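Speaker notes - Pan to Bowl: Serving Dumplings Without Tearing Them
Nanami Maruyama, Windby community kitchen, January session

Start with the pan on the side table. Wait for the back row to sit down. Hiyori Kobori has the handouts.

Opening. Most people who say they can't cook dumplings cook them fine. They lose them on the way out of the pan. The bottom sticks, the skin splits, the filling stays behind. Tonight is only about that last step.

Who I am, briefly. I ran the dumpling counter at Eno for 3 years. We served 200 on a busy night and I tore plenty of them.

The tool. Hold up the silicone spatula. It should be thin at the tip and stiff enough that it doesn't fold back on itself. Metal works too, but not on a nonstick pan. Tongs are for other food. Pass it along the rows.

The pan. Leave gaps between the dumplings when you put them in. If two skins touch they will join, and one of them will rip. Turn the heat off and wait 2 minutes before lifting - the skin firms up and lets go by itself. Someone always asks about adding oil at this point. A few drops at the edge, fine.

The lift. Go in low along the long side. Push the tip flat against the pan, and stop if you feel it drag. Never lever up from one end, the pleats come apart first. Keep the other hand on the pan so it doesn't slide.

The bowl. Put it next to the pan, close enough that the dumpling travels a short way. Wide and shallow is best. Set each one down against the inner wall and let it slide off. Don't drop it from above.
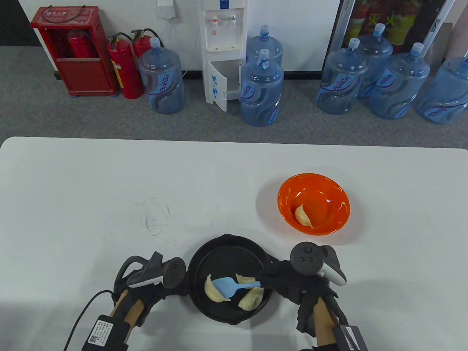
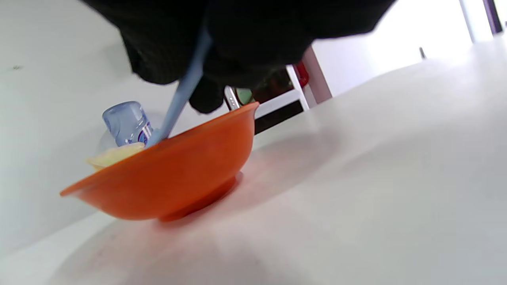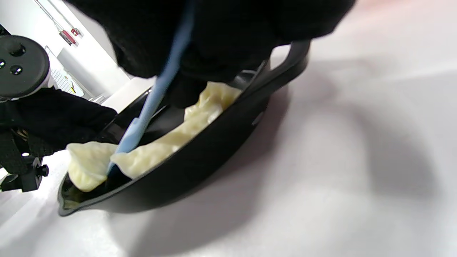
Questions I expect. Frozen ones: same method, longer under the lid. Homemade skins: thicker, so more forgiving, but they stick harder if the dough was damp. Leftovers: one layer on a plate, covered, never stacked.

If there is time, ask two people to come up and try it. Hiyori has a second spatula in the Tokerport bag. Handouts go out at the end - they have the dough recipe on the back.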